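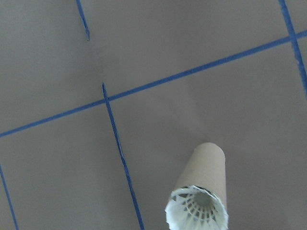

Making a parade effigy that lasts until the big night

Most carnival figures fail at the neck. The head is made first, gets bigger every week and then goes on a body that was never meant to hold it. Build the frame before anything else and leave the face until last.

The frame
Use untreated softwood for the spine and shoulders, screwed and not just nailed. The spine should run right up inside the head. For a figure carried on poles, keep the shoulders to 90 cm or you will have trouble in narrow streets. Eirini Xenos, who built the Brallton figures for years, bolts a crosspiece at hip height as well, so that two people can lift it without grabbing the clothes.

The head
Paste strips of newspaper over a large balloon or a chicken wire ball. Four layers is enough. Let each one dry fully - a day indoors, longer in a shed - or it will go mouldy inside. Plain flour paste works as well as anything from a shop. If the figure is going to be burned, leave out the balloon and any plastic, and check the old clothes for nylon linings.

Paint
Go bolder than looks right on the bench. Eyebrows, nose and hair are what people recognise from across a road. Councillors and ministers are easier than footballers, who all have the same haircut now. A matt emulsion base takes poster paint well.

Storage
Stand the figure upright, off the floor, with an old sheet over it. At Brarnbridge we lost one to damp in June, five months early.

On the night
Check the organisers' rules before you build, as many limit height and weight. Ours is 300 cm including poles. Keep a bag with spare screws, string, a screwdriver and a tin of black paint. Ears come off more than anything else, so put in an extra pair.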